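Friday tidy: the plastics table

Quick one from me before the weekend. The big white table in the open office is for sorting clear plastics again. Tubs, bottles, lids. If it's see-through and you're done with it, bring it over. Folasade Mohammed is running the list this time, so tell her what you're dropping off and if you want it back. 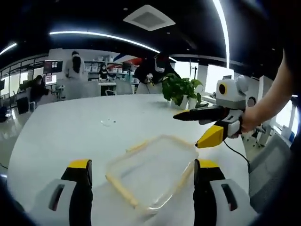 Datholm Office News, no. 77, 1 February 2019

Tubs first. Take the lid off, rinse, peel any label that will peel. Lids go in a seperate pile, small ones too, they slip down inside everything else. Please leave the plant where it is. It likes that end of the table and has just put out new leaves.

Tall tubs are what we're short of. Vasiliki Kyriakidis wants 30 for the supply shelves (screws, tape, tea bags, whatever fits). Square-ish ones with rounded corners are best, they stack side by side. No cracked ones pls.
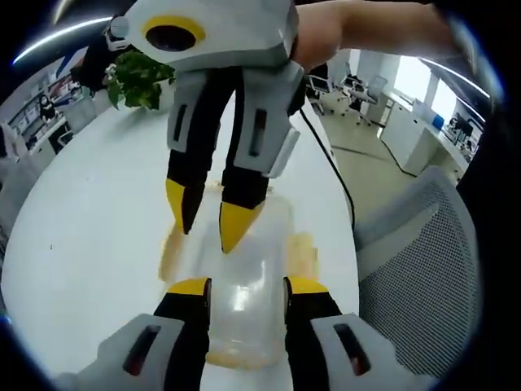 Clear tub, sorting table.

Bottles next. Caps off, drain them properly, lay them down flat if they wont stand. Don't crush them yet, we may still use a few for watering. Anything sticky goes back to the sink, and yes that means you do it.

Drop-offs until April, then we look at what's left. Eight bags max per team, storage is tight. Questions to Folasade, not to me, I'm out Monday.
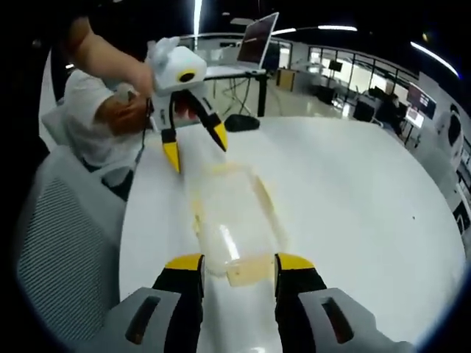 Also this week

Gu room: new key, ask Vasiliki. Mugs are still missing from the kitchen, check your desk.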